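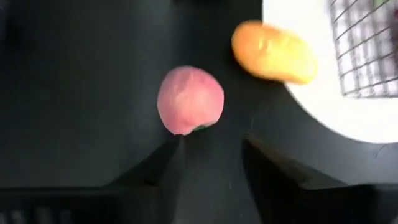 Teleoperators wanted for the Ilar pick-and-place kit, Grirkstead

Ref. Ilar/ops, posted 2020-04-07

Citent makes the Ilar kit, a two-finger gripper with a wrist camera and control software, sold to small packing and catering firms. We are recruiting 6 operators on fixed-term contracts to drive the arm by hand controller and record tabletop tasks before the next software release. Contracts start in May and run for 90 working days.

Duties

Operators work from a written task sheet. A typical sheet calls for fruit and similar items to be picked from a dark table and set down on a plate, with starting positions changed between runs. You will:
- lay out the items as the sheet specifies
- carry out each run by remote control, using the wrist camera view
- mark the run as complete, failed or void
- log dropped items, finger slips and blurred footage
- check the finger tips and camera mount at the start of each shift

The target is 200 valid runs per week once training is finished. Failed runs are kept if they are labelled correctly. Void runs do not count towards the target.

Requirements

Steady hands and good near vision, with glasses or lenses if worn. Able to sit for sessions of 25 minutes between breaks. Accurate written English for the log. Experience with a game controller, crane, digger or similar is useful. No programming is required. Left-handed operators can be accommodated; please state this when applying.

Terms

Full time, on site, day shifts only. Training is paid and takes place on the Kakakhel bench, which uses the same controller and an older gripper. Operators move to Ilar stations after passing a short practical test. The test may be retaken once.

To apply

Send a CV and a short note on any relevant experience to the recruitment desk at Citent, Grirkstead, quoting the reference. Shortlisted applicants will be asked to complete a trial session on the controller.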